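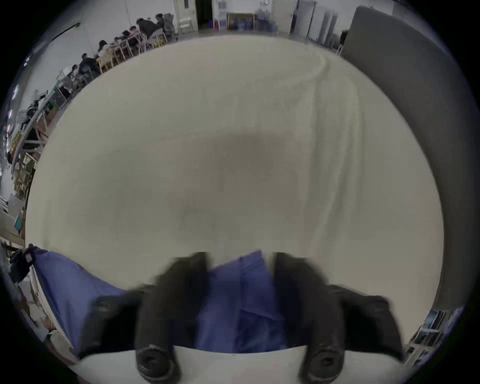 Chapter 14
Handling and Folding Flat Textiles

14.1 Introduction

A piece of cloth has no fixed shape. A board or a box keeps its outline when it is lifted by one corner; a cloth hangs, twists and takes on new folds with every touch. The person folding it must first bring it to a known state, normally flat on a table, before any fold line can be placed with accuracy.

This chapter covers the folding of single-layer pieces such as napkins, towels and table covers. Garments with sleeves or closures are treated in Chapter 15. The terms used are those of Chapter 2, with three additions.

Crease: a narrow line where the cloth has been bent sharply. A crease may remain after the cloth is spread.

Ridge: a raised fold standing above the table, formed where there is more cloth than the surface beneath it requires.

Base cloth: a cover laid on the table under the work. It limits sliding, but it can also shift with the piece being folded. Ridges in the base cloth should be smoothed outward to the nearest edge before work starts. Creases can be left if they lie outside the folding area.

Section 14.2 deals with spreading a piece from a crumpled state. Section 14.3 describes the half fold and the quarter fold, in which the second fold line is set at 90 degrees to the first. Section 14.4 covers stacking -- including the effect of fabric weight, given in grams per square meter, on the height of the stack. The worked problems use a plain cotton weave of 200 grams per square meter unless another value is stated.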